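Ticket: Office phones drop calls after 2 minutes, Dunleavy branch
Opened by: Cletus Esposito
Status: Closed

Outgoing calls cut off at the two-minute mark. Incoming calls stay up. Started after the Skustar router was swapped in October. All desk phones affected, plus the one at the back counter.

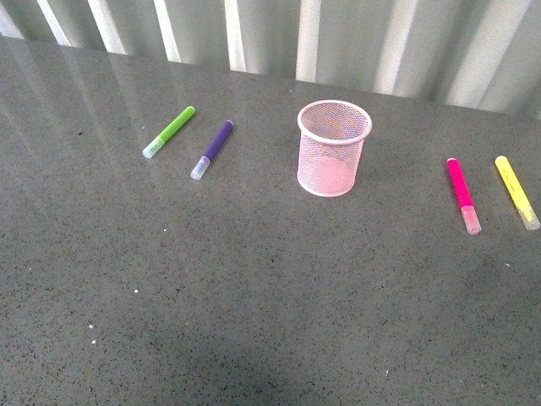 Back counter, gray speckled top against the ribbed wall panel.

Step 1. Rebooted the router and phones. No change.

Step 2. Moved one phone to a spare switch port and put in a new patch cable. Call dropped at the same point.

Step 3. Called Oltska, our phone provider. They see our side stop answering their keep-alive messages, then their server ends the call. They asked us to check the router for SIP ALG.
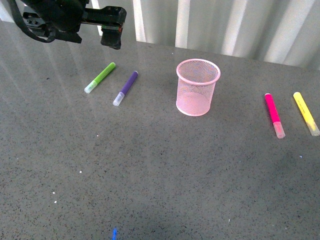 Step 4. SIP ALG was on – the new router ships that way. Turned it off, saved, restarted. Calls now ran longer but two of them still lost audio one way.

Step 5. UDP timeout was set to 63 seconds. Raised it to 1000. Test calls to Oltska and to a cell phone both stayed up through lunch with audio in both directions.

Saved the router config under the branch name. Firmware left alone for now.

Last updated: 3/3/18

Comments

rwk: Same router here, same fix. Ours turned ALG back on after a firmware update, so check it again if you upgrade.

Marla T.: Where is the UDP timeout? I only see TCP.

Cletus Esposito: Advanced, then Firewall, bottom of the page. You have to be logged in as admin.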